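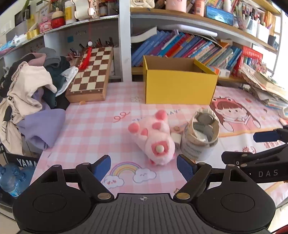 So I finally quit coffee after lunch, and wow, I did not expect to be this grumpy about it! Four days in and my 3 p.m. slump has turned into a full-on nap situation (sorry to everyone whose texts I answered with one word on Sunday).

My friend Hacer swears by barley tea, so I picked up a box at Cronin, the little grocery by the bus stop. First cup tasted like wet toast. Second cup, kind of nice? By the third I was putting honey in it and feeling pretty smug.

Sleep is better, I'll admit that much. I was out before eleven twice this week, and I usually lie there redecorating the kitchen in my head. Anyone got a decaf they like? I'll try anything except chicory.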